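Gullance Laundry and Folding: Frequently Asked Questions

How do I book a collection?
Book through the Ravorura app or ring the shop before 4 pm for collection the next working day. We collect from the whole of the town and from villages on the Presier road.

What does it cost?
Shirts are priced singly. Everything else goes by weight, with a minimum load of 4 kg. If your bag comes in under that, we charge for 4 kg.

How should I send my shirts?
Unbuttoned, with the pockets empty and the cuffs undone. Please don't ball them up inside other clothes. Stiffeners left in collars will be taken out and put in a small envelope with your order.

How are shirts laid out for folding?
Flat on the table, collar to the back and hem to the front, with both sleeves drawn out to the sides. Creases are smoothed from the middle outwards before the first fold is made.

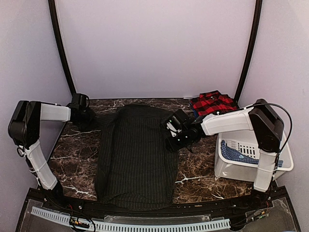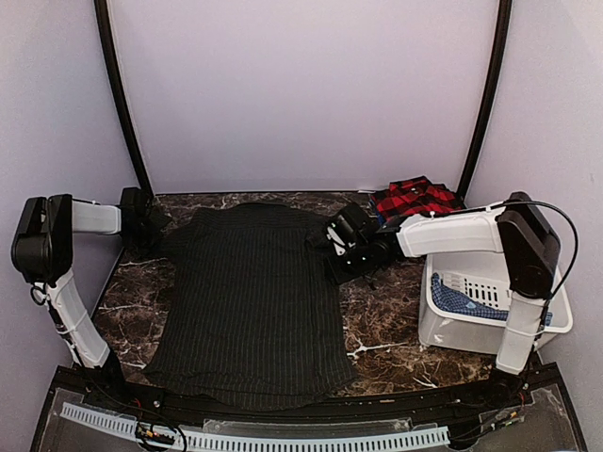

Can I have my shirts on hangers instead?
We can hang any shirt at no extra charge if you send your own hangers with the bag. Wire ones are available at the counter. Hung shirts can't go in the lockers, so you will need to choose delivery or pick up from the shop.

Do you fold short-sleeved shirts differently?
The body is folded the same way. Short sleeves are turned in once towards the back, and long sleeves are turned in and then laid down towards the hem.

Will dark colours be washed separately?
Yes. Blacks and navies go in a cool wash, inside out. Tell us if something is new and has never been washed.

What if I find a mark after washing?
Bring it back within 2 days with the ticket still on. We will treat it again free of charge, although old stains don't always shift.

Where are the lockers?
Behind the Khúc café, next to the cycle stands. They are open until 9 pm, and until 6 pm on Sunday. Your code comes by text.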